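# Hand-held gripper drops scrunchies and soft stuff, holds boxes fine

**Živko Tomić**
Posted Thu 26 March

I'm building a hand-held two-finger gripper at our shared workshop (Prurkine, if anyone here is a member). Black printed frame, pivot screws at the joints, trigger in the handle pulling a cable. The plan is to get the fingers right by hand first and put a motor on it after that.

The finger pads are blue textured rubber, cut from a sheet and stuck on with contact adhesive. On anything with flat sides it works well. Cartons, a cosmetic box, a hair claw, no trouble. Fabric is where it goes wrong. With a scrunchie I get it off the surface, and then it rolls out toward the tips before I can move it anywhere. I have tried squeezing harder and it rolls out faster.

What I have now:

- Pads 2 mm thick, 60 mm long, 19 mm wide
- Cable travel at the trigger 40 mm
- Return spring from an old stapler
- Fingers close on an arc, they don't stay parallel all the way

I practice at home on a gift box that has a bit of everything in it. The polka dot scrunchie and the checked one next to it are the two I want to be able to pick out without moving the purple Manta Ray box. 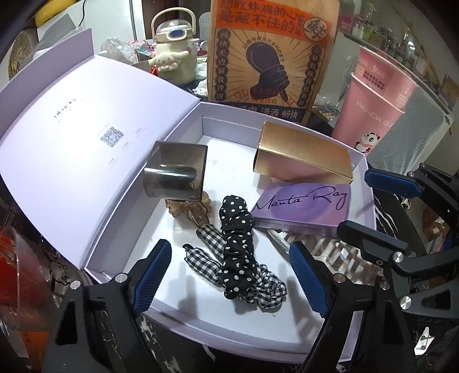 ## What I'd like to know

1. Is this the pad material, or the way the fingers close?
2. Would a softer pad help, or only make it worse with the boxes?
3. Should I fix this before the motor goes on?

I can reprint the fingers but would like to keep the handle as it is.

---

**Fiachra Horgan**

It's the way they close. If the fingers swing on an arc and the tips are the last part to line up, there is a wedge between the pads with the wide end toward the tips. A box resists that because it's stiff. A scrunchie gets pushed down the wedge and out. Squeezing harder pushes it more, and that matches what you're getting.

You can check it without taking anything apart. Fold a strip of printer paper in half, close the fingers on it near the palm, then near the tips, and pull each time. If the palm end holds and the tip end slides out, you have the wedge.

Two ways to fix it:

- Reprint the fingers with a few degrees of toe-in so the tips touch first. This is the quick one. You lose a little grip on wide boxes.
- Change the linkage to a true parallelogram. The two arms on each side have to be the same length between pivots, and the pivot spacing on the finger has to match the spacing on the frame. Measure between hole centers. I had a set last December that was off by the width of one washer and it behaved the way you describe.

I would do the toe-in first and see how far it gets you. Also look for play at the pivot screws. If you can rock a finger sideways with the trigger held, put in nylon washers or use shoulder screws. Slop shows up much more at the tips.

On your third item, yes, fix it first. With a motor you won't feel the fabric start to slip.

---

**Ritel**

Softer pads worked for me. I used kitchen drawer liner with double-sided tape. It collects lint so wipe it down.

---

**Edier**

I agree with Fiachra on the toe-in, but the pads matter some too. Rubber with a raised texture only touches cloth on the high spots. Try turning one pad over so the smooth side faces in, and leave the other one alone. It takes five minutes and you can put it back.

The other thing is where you grab. Don't come down on the middle of a scrunchie that is stretched out lengthwise. Go across it near one end, with the fingers open only a little wider than the fabric, and let it hang when you lift. It'll drag less on whatever is beside it.

Drawer liner is okay for a test. Mine tore at the edges after a week.

---

**Živko Tomić**

Did the paper test. It holds at the palm and slides out at the tips on both fingers, so it's the wedge. There's also some play on the left side. I'll print new fingers with three degrees of toe-in and order the nylon washers, and turn one pad over in the meantime.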